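Progress report to Gotent - disassembly planning software, period ending August

Dear Zulmira,

Thank you for your patience while we moved the perception work onto the new planner. It took longer than I told you in the spring, and I'm glad to say we have come out of it in decent shape, with a few things still untidy that I would like to set down here.

The main job this period was the part detector. Sylvain Masson retrained it on 3,638 labeled wrist views of open desktop computers, and it now passes its results to the planner as a list of parts with a pose and a confidence for each one. The old version handed over bare outlines and left the planner to guess at the rest, which is how we ended up with all those odd approach paths I complained to you about last time. Memory slots are much better. Latches are still the weak point, as they are small and pale and the detector sometimes merges two of them into one.

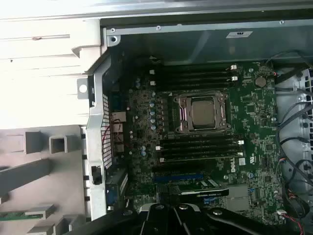

Wrist view of a Dell tower on its side, with the processor exposed and the memory slots showing no modules.

Boards like this one are kind to us in the middle and difficult at the edges. The socket and the slots have straight lines and good contrast, but the black cables along the side of the case lie over the drive cage, and the planner has to treat the whole bundle as a keep-out area for now. We would like to do something smarter there, and Sylvain has a branch that models cables as soft obstacles - it works in simulation, and I would not promise more than that yet.

On the control side, we replaced the fixed approach speed with one that depends on the detector's confidence. In our last round of 200 trial approaches, 164 finished without an operator stepping in. Most of the others stopped on a pose disagreement between two views, and I would much prefer a stop to a bent pin, though I know the stops cost us time.

The replay tool, Gellilard, is in daily use and everyone seems fond of it. It still loads long runs slowly.

Next period we plan to finish the latch labels, merge the cable branch if it holds up on the arm, and send you a build you can run yourselves. We are not asking for any change to the budget.

With warm thanks as always,
The Levchenko planning group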